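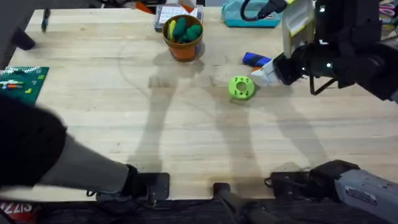

Two arms over the tabletop, with the green ring and the orange pot.

Purkwood Streetlight Faults

README for the public release

What this is

A table of streetlight fault reports made to the Purkwood district works office, with the date each fault was logged and the date the light was working again. It covers the townships of Purkwood, Zusisik and Sanna. Somura runs its own lighting and is not included.

The release was put together by Ubaldo Barbieri from the works office logbook and the phone line records. Coverage begins in August, when the office moved from paper slips to a single log. Earlier slips exist but have not been typed up.

Contents

faults.csv: one row per fault, 157 rows
poles.csv: one row per pole named in the faults table
wards.csv: ward codes and ward names
notes.txt: corrections made after the first release

Columns in faults.csv

fault_id: number given by the works office
pole_id: matches poles.csv
ward: two-letter code
logged: day the report was entered
restored: day the light was working again, blank if still out
cause: lamp, wiring, vandalism, theft, vehicle or unknown
source: phone, counter or crew

How cause was filled in

The crew writes a short remark at the pole. Those remarks were read and sorted into the six causes by hand. A missing lamp head is coded as theft. A lamp head found broken on the ground is coded as vandalism, even where the crew suspected somebody had tried to take it. Where the remark was blank or could not be read, the cause is unknown.

Known problems

Restored is blank for 4 rows. One of these poles has been taken out for road widening and won't be replaced.

Several neighbours often report the same light. Repeat calls within the same outage were merged and the earliest kept. If a light failed again after repair it has a new row.

The phone line is staffed until 4 p.m. Calls left after that are logged on the next working day, so short repair times can look shorter than they were.

Sanna has few reports from the counter. Its office closed early in the period and residents were asked to phone.

Privacy

Callers' names and numbers have been removed. House numbers in the crew remarks were removed too, and the remarks themselves are not released.

Use

Free to copy and reuse with credit to the Purkwood works office. Please don't use the table to rank crews. Jobs are shared between them and the log doesn't record who did what.

Corrections can be sent to Ubaldo Barbieri at the works office counter. Include the fault_id.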